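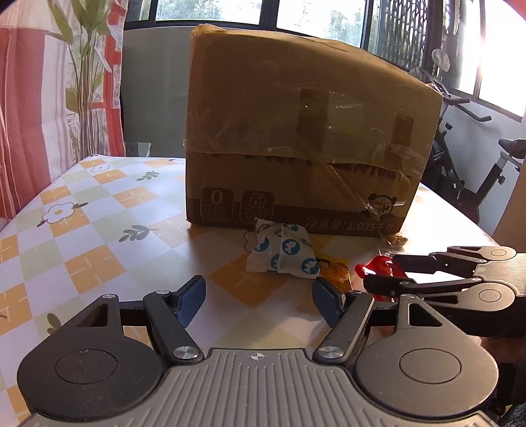 A taped-up box on the patterned tablecloth.

Journal > Home Life > Letting Go

February, by the Flamuswood blogger

I have been meaning to write about moving house for ages, and now that we've been in Flamuswood for 3 months I can just about bear to think about it! Our old flat on Nkosi Street was small, or so I always told people, and yet I'd filled 401 pages of notebooks with lists before we'd even booked the van (yes, I am that sort of person, and I come from a long line of them).

The books were the worst of it. I had promised myself I'd give away half, and I did try, but I would sit down on the floor with one in each hand and the next thing I knew it was teatime and I'd reread four chapters of something I didn't even like the first time round.
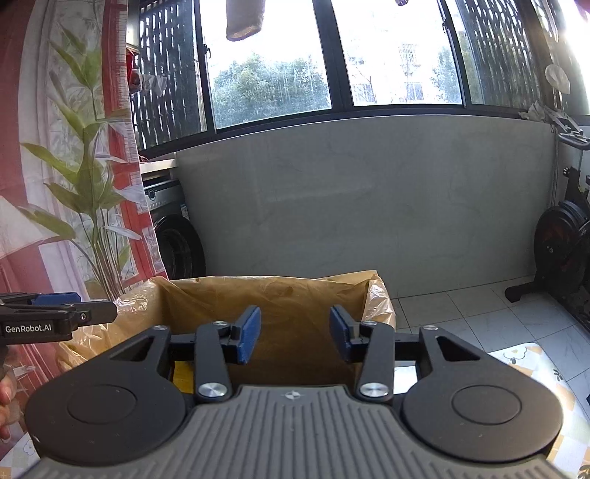
My other weakness is recipes torn out of magazines. I kept 300 of them and have cooked perhaps the same six, over and over, for years. The lemon pudding one has gone see-through with butter and I wouldn't part with it for anything.

Anyway, we're settled now, more or less. The kettle has found its proper corner, the back bedroom is still a disgrace, and I'm hoping to get some sweet peas started before the month is out.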